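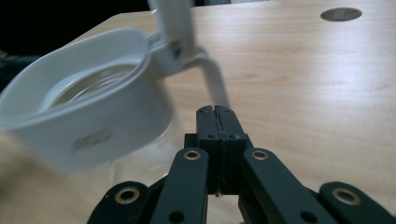

Gripper fingers closed, white container lifted over the bench top.

Workshop tips: comparing hand-held grippers on household items

Test one variable at a time. We ran the Hustberg and the Younis hand-held grippers through the same set of kitchen containers, and the first results were useless because the pads and the camera settings had both been changed between runs. Pick the object, fix the camera exposure, then swap the gripper.

Weigh each container before it goes on the list. Ours start at 200 grams empty and go to 1,000 grams filled. Containers with a handle get two entries, one for a grip on the handle and one for a grip on the body. The scores differ enough that an average of the two means little.

Set the closing force low and raise it in small steps. Write down the lowest setting that holds for 11 seconds. Gerardo Vitale keeps these on a card taped inside the tool drawer, and the card has outlasted two spreadsheets. 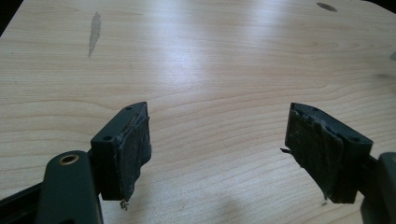

Pads are the part to inspect first when grip scores drop. Arturo Galli checks ours every 500 cycles and replaces both sides together. Look at the edges before the middle. Once they fray and curl away from the block, as on these two fingers, the contact area is no longer the one you measured at the start, and any comparison against a fresh set is off. Trim hanging scraps with a flat blade if you have to finish a run, and mark the run as trimmed. Do not glue a lifted edge.

To change a pad, take the finger block off first. Scrape the old adhesive with a plastic card, wipe with alcohol, let it dry, and press the new pad down for a full minute. The Prerkik pads come slightly long and need cutting to the block.

Glare on a light tabletop confuses a downward camera. Move the lamp to the side or lay down a matte cloth. The Dronolon controller logs exposure with each cycle, so a bad lamp position is easy to find afterward.

Next comparison is set for September, with new pads on both tools.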